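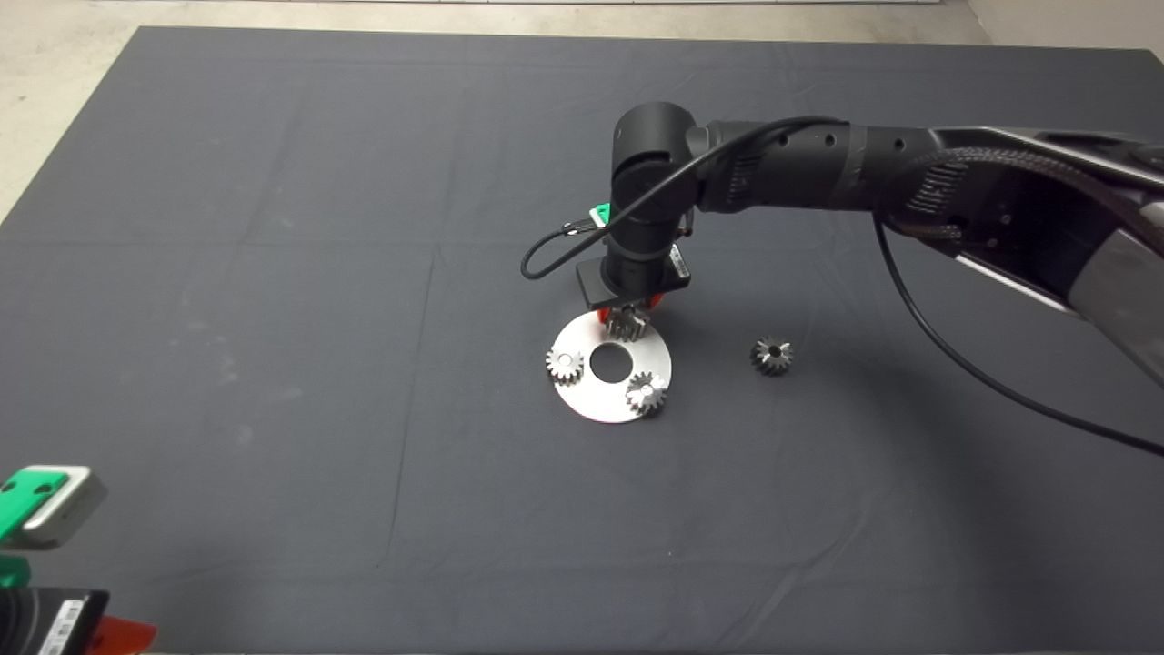 How I Get Fold Lines Out of a Tablecloth (Without Dragging Out the Ironing Board)

I own a lot of tablecloths for somebody with one table. Most of them live folded in a drawer for months, and when I shake one out it's got that waffle pattern of creases all over it. For years I just put bowls on top of the worst ones and hoped for candlelight. Then my neighbor Quyên Hồ, who used to do linens for a banquet hall, came over while I was setting up for a birthday and told me (very kindly!) that I was making this much harder than it had to be.

So this is her method, plus a few things I've changed since then. It works on cotton, linen and most blends. I don't use it on silk or velvet or anything with a coating on the back.

What you need

A spray bottle that makes a fine mist
Two clean bath towels
A hand steamer, or an iron with a steam button
A shower rod, a door or a railing to hang things over
Clothespins, the kind with a decent grip

My spray bottle came from a hair supply place and cost next to nothing. The old one from under the sink spat big drops, and big drops can leave rings on darker cloth, so test a corner first if yours does that.

Start the night before if you can

If dinner is on Sunday, I start Saturday evening. Check the care tag before anything else. If the cloth can be tumbled, put it in the dryer on low with one damp towel and let it go for 15 minutes. Stay close by! I once got caught up on the phone with my sister and left a linen one sitting in there afterward, and I had a whole new set of wrinkles that were worse than the folds.

Take it out while it still feels a tiny bit damp. Give it one big snap, like you're making a bed, and hang it over the shower rod with the longest side hanging down. Smooth it with flat hands from the top to the hem. Then clip four or five clothespins along the bottom edge for a little weight, and go to bed.

Light cotton is usually done by morning. Linen usually isn't, but the lines will be a lot softer and you'll have less to do on the table.

Finishing on the table

Lay a dry towel or a table pad down first if your table has a finish you care about. Steam and varnish don't get along, and I have a cloudy patch by my own chair to show for it. I spread the cloth right side up, get the overhang even on both ends, and then look for the center fold. That one is nearly always the deepest.

Mist it along the line, just a couple of feet at a time. Wait a minute for the water to sink in. Now put one hand on each side of the crease and pull gently outward while you smooth. I do this for the whole center line before I even turn the steamer on, and sometimes that's all it wants.

For whatever is left, hold the steamer just off the fabric and move slowly. Keep your other hand well out of the way (ask me how I know). With an iron, set it for the fabric on the tag and lay the second towel between the iron and the cloth. Press and lift. If you shove it back and forth you can stretch a loose weave, and then the hem goes wavy, and wavy hems are a different page entirely.

Let it cool and dry before you set plates down. I give it half an hour.

When a crease won't budge

Some cloths have been folded the same way for so long that the line has faded a little, or dirt has settled into it. Steam can't fix that. Wash it, and if the line is still there, it's probably there for good. I have a green one like that and I put a runner down the middle. It's still my favorite.

If it's polyester, go easy on the heat. A hot iron can leave shiny spots and those don't come out. I use a low dryer cycle and the hanging trick, nothing more.

Putting it away so you don't have to do this again

I roll mine now. Fold the cloth lengthwise once or twice so it fits your shelf, then roll it around a cardboard tube from wrapping paper. Cover the tube with tissue first if the cloth is white or old. My friend Khôi Quan skips the tube and hangs his over padded pants hangers in the hall closet, and they come out looking great, but he has a much bigger closet than I do.

If you really have to fold, fold in thirds one time and in halves the next, so the lines don't keep landing in the same spot. I go through my drawer every October before the holidays start and refold the ones I haven't used.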